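Guides > Live Music > Recording a small gig

How to record a small jazz or improv gig with one pair of microphones

I've been taping small shows since the Turnham sessions started up again, and the question I get asked most in the interval is how I manage to get a whole band onto two microphones without it sounding like a bus station. There isn't a great secret to it. Most of the work is in where you stand, and in getting there early enough to stand where you want (bring a sandwich!). What follows is the routine I use for quartets, big noisy saxophone line-ups and everything in between.

1. Ask first

Write to the venue and to the band at least a week ahead. Say what you'd like to record, what you plan to do with it, and offer them a copy. Most players are delighted, a few would rather you didn't, and one or two will want to hear it before anyone else does. All of those are perfectly good answers. If the band has a guest sitting in for the second set, ask the guest too – people forget that one all the time, me included.

2. Pack the night before

My bag has the recorder, a matched pair of small microphones, one tall stand, a stereo bar, two long cables, a roll of cloth tape, spare batteries and headphones that cover the ears properly. Format the card at home, once you've checked that the last gig is safely copied off it. I lost most of a lovely Mamach Trio set by trying to do that in the dark with a beer in my other hand.

3. Find your spot in the room

Walk around while the band is sound checking and just listen. You're looking for the place where the drums stop bullying everybody and the bass still has a note to it, as opposed to a general rumble. In a low back room that might be 12 feet from the front of the stage, dead center. At the Lellby, with its high ceiling and hard walls, I go a good deal closer. Clap your hands once or twice as well. If the clap rattles back at you, move forward a step and try again.

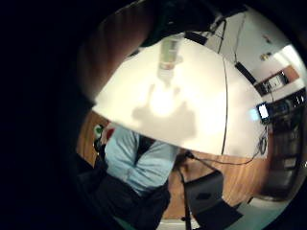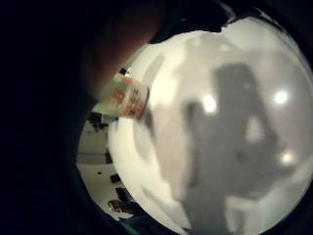
4. Put the stand up high

Raise the microphones well over head height, so that they look down at the band over the front row. Spread the legs wide, tape the cable flat to the floor and leave a loop of slack at the bottom. Then take a slow walk past it in your biggest coat. If you brush against it, so will everyone going to the bar.

5. Set your levels low

Get the loudest player to give you the loudest thing they've got, and set the peaks so there's plenty of room left above them. Then turn it down a little more. Bands always play harder once there's an audience in, and when four saxophones go up together at the end of a Cheon Orchestra number, you'll be so glad of that extra space. You can bring up a quiet recording later on. A distorted one stays distorted.

6. Let it run

Press record before the first announcement and leave it alone through the applause, the tuning and the terrible jokes. I do pause for the interval, and I put a sticky note on the recorder telling me to start it again. Try not to whoop right next to the microphones, however good the solo is. I have 262 recordings on my shelf now and I can hear myself on far too many of them.

7. Tidy up at home

Make 2 copies before you do anything else. Trim the ends, fade the applause gently and split the tracks, using the band's own set list for the titles (improvisers tend to name things afterward, so you may have to wait). Go easy on everything else. A cough in a quiet passage can stay where it is.

Last updated April 30, 2026

Contact | Copyright Turnham Tapers | Back to top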